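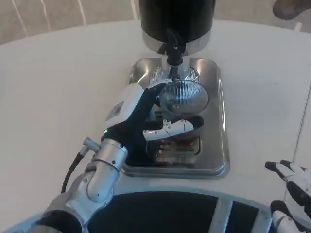

Gera, part 4: teaching the left hand to hold the basket

At this point both arms should be homed and the hand firmware flashed (parts 2 and 3). This part covers the hold under the grinder spout. Dosing comes in part 5.

Fix the grinder first. Any shift in the drip tray shifts the spout, and the saved pose is only good for one spout position. I put tape on the table at two corners of the tray and check it before each session.

Setting the pose

1. Switch the left arm to compliant mode and leave the right arm parked low, clear of the tray.

2. Move the hand in from the left at basket height. Coming in from above will catch the spout.

3. Run one finger straight out under the basket as a shelf. The upper fingers close over the rim. Both are needed – with the rim grip alone the basket tilts as it fills.

4. Center the mesh under the spout by eye, then save the pose as hold_a.

5. Back out 10 cm, save that as approach_a, and replay the pair at low speed 5 times. If the basket touches the spout on any run, delete both poses and start again from step 2.

Grip force

Finger current is set in lill.conf. My value is 378, in raw driver units. The stock limit of 3000 will bend the rim. Start low and raise it until the basket no longer turns when you push on the far edge.

Cable

Check the forearm cable with the arm fully extended. It has to keep a loose curve all the way to the wrist connector. A tight cable pulls the wrist off by a few millimeters, and the error looks exactly like bad calibration. I lost most of May to this.

Pose files for the Jomstead tray are in the Funonstead workshop share, under gera/poses. Other trays need their own.

Abbas Najafi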